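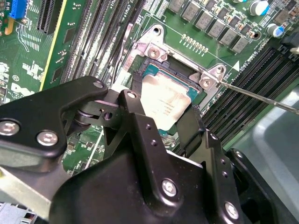 Workshop Tips: Sharing a Repair Bench With a Robot Arm

The following tips are issued to bench staff at the Lavoie repair workshop, where board and processor work is now shared between technicians and automated arms. They were compiled by Ginette McIntyre and Babar Ghumman and apply to both stations.

Before starting
Agree on who does what. At Lavoie the technician decides which screws are to be turned and in what order. Write the order on the job card and keep the card where the next person will see it.
Disconnect the power and wear the wrist strap. The arm does not replace either step.
Move loose cables away from the processor socket. A person will feel a snagged cable at once – the arm may keep pulling.

At the socket
Check that the driver tip fits the screw before any torque is applied. A worn tip should be thrown away at the end of the job.
Loosen bracket screws a little at a time, alternating sides.
Never touch the contacts inside an open socket. If the cover is off and work must stop, fit a clean cap.
Keep fingers out of the gripper's reach until the arm has been paused at the panel. Calling out to a colleague does not count as a pause.

Changes to the working day
Technicians now spend less time holding parts steady and more time inspecting them. Inspection is tiring for the eyes, and staff should change tasks every 58 minutes. The panel timer is set accordingly.
Rattana Pongsiri has asked that each technician complete two boards a week entirely by hand. Skills fade when they are not used, and the arms are sometimes out of service.
Job grades have not changed. Staff who set up or correct the arm should record that time as skilled work.

End of shift
Wipe the finger pads with a dry, lint-free cloth. Do not use solvent.
Return drivers to the Nokell rack, tips down.
Note any dropped screw on the job card, even if it was found.
Questions about training hours go to Manon McKinnon.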